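Skatville Robotics Club, build notebook
March, evening session, started 6:10 p.m.

Writing this up at the side bench with cold tea, partly for me and partly for whoever opens the notebook next week and wonders why the task list has changed again. It has changed again, sorry! The short version is that we are down to the table-clearing task for the Lustwood student challenge, and the block-sorting one goes back on the shelf until summer. I was fond of the block sorting and I think most of us were, but we had two half-good tasks and I would much prefer to walk in with a single one we really understand.

So: dishes. The club's Mondal task (we named it after the street the old clubroom was on, for anyone new) asks for a bowl, a plate and a tray to be handled with the two hand-held grippers, and later on for the arm to copy what we did. Tonight was all about the hand-held half. We spent the first stretch getting the table how we wanted it, then talked through the order of moves far longer than we meant to, and after that everybody had a turn at holding the grippers. 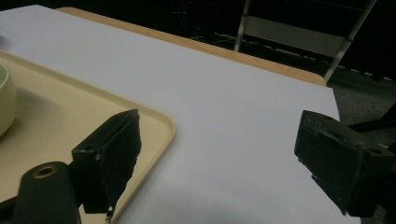 Finger opening was what I wanted to get settled, and I'm glad we gave it the time. We had been arguing for weeks over how wide to open before going in for a dish, and the notes from February say three different things on three pages, all in my handwriting. What we agreed on is to come in wide, pause over clear table, and close only once both fingers are where you want them. With the green bowl sitting on the cream tray and the gripper hanging open beside it, there is plenty of bare white surface between the fingers, and that is the kind of gap I'd like everyone to start from. The fingers themselves are due for some care. They've got scuffs and scratches on them, and there's a bit of brownish stuff stuck near the tip of one, so please wipe them down before you start and have a look at the screws while you're there. I've put "clean fingers" at the top of the checklist, ahead of charging anything.

The second long conversation was on which hand does what. Our first-years tend to do everything with the right and let the left one float around, and then the recordings all look alike and the left gripper learns next to nothing. I suggested we write the moves out as pairs, one line for left and one for right, the way you'd write piano music, and this went down better than I expected. We have 10 pairs written out now. Two of them I'd call awkward (the ones where the hands have to cross over the tray), and I've marked those with a pencil star so we can come back to them with fresh heads. If you have a nicer way of doing the crossing, please write it in the margin, I mean it, the margins are there to be used.

We also had a good chat about sleeves, of all things. Dark and plain is what the Lustwood rules recommend, and long enough that there's no bare wrist between the cuff and the grip. I'll bring a couple of spare sweatshirts from the lost and found box for anyone who turns up in stripes. And do keep an eye on the cables, which like to find your elbow at the worst moment. Run them down and out to the sides, then give yourself some slack before you pick the grippers up.

Where we ended up for the two-handed start position, so that the next crew can set it the same way: bowl on the plate at the left, tray toward the middle and close to you, left gripper by the bowl and plate, right gripper open and pointing at the right side of the tray. White triangle plates on top of both grippers, and check that they're on firmly before you begin.

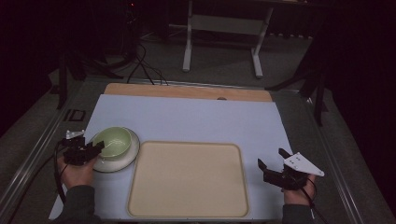 Recording count and file names

Our total stands at 377 clips for the year, counting the block-sorting ones, which I'm keeping in their own folder and would ask everyone not to delete, however tempting it is when the drive fills up. Names go task, then crew, then take number, all lowercase, no spaces. I know I've said this before. I went through the folder from last time and found a clip called "good one" and another called "good one real," and I laughed, but then I had to watch both of them all the way through to work out what they were.

The Cledel drive is the one to use from now on. The old one still works but it takes forever to copy, and I don't trust the noise it makes. Please copy before you leave, even if it's late and your ride is outside, and write your initials on the sheet by the door.

Things I'd like to try next time, in no special order. First, tray-only moves, with no dishes involved, and the gripper working near one corner of the rim.

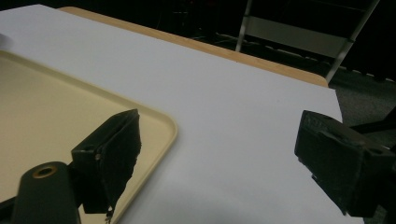

I'd want at least 6 clean takes of that before we put the bowl back into the plan, and I'd like them done by different people, as we all have our own way of coming at an edge. Mine is too steep, I've been told, and having watched my clips I have to agree. After that, the plate by itself, and then the starred pairs if there's any evening left.

Also on the list: new padding for the fingers (I'll cut it at home, I have the good scissors), more tape, and a second copy of the move sheet in larger print so it can be read from a standing position without squinting.

Packed up at 8:50. Key is back on its hook. The sheet of move pairs is tucked inside the back cover of this notebook, please don't take it home.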